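# Laundry corner, part 3

Welcome back to the laundry corner! I've been tinkering with this room since November, and it's finally at the stage where I can wash things in it and enjoy myself (well, as much as anybody enjoys laundry). The shelf is a Tanwood, 90 cm wide, and I paid 229 for it after two weeks of going back and forth. It's up on the wall and holding all my soap, so I'm calling that money well spent.

I still haven't picked a floor mat. I keep going back to one in the Cledine catalog, but the color looks different every time I open the page – sand one day, mustard the next. 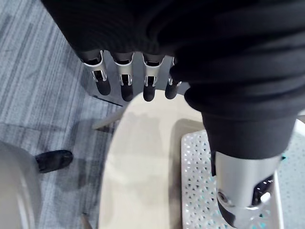
White, beige and plenty of black. I like how calm these colors are together.

On to the big item! I measured the gap for the washer three times and got 102 cm on two of them, so I went with that. I wanted a front loader from the start, because I like having the top free for folding, and the door is a nice size for towels.
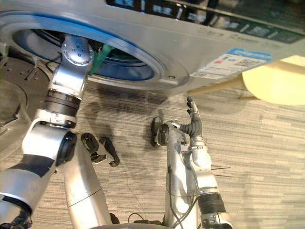
Silver front, bright blue ring around the door, and something green in the drum. That blue won me over right away.

My rule for small stuff is to check the drum twice, all the way around. Socks and washcloths love to stick up at the top where you don't look, and I've left a few in there overnight. Dark things are the worst for it – a bright edge helps a lot!
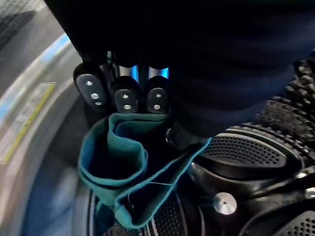
Dark cloth with turquoise edges, and one loose thread I need to snip.

Next up is the Skurkine drying rack, if it ever ships. I'll add more pictures once it's on the wall.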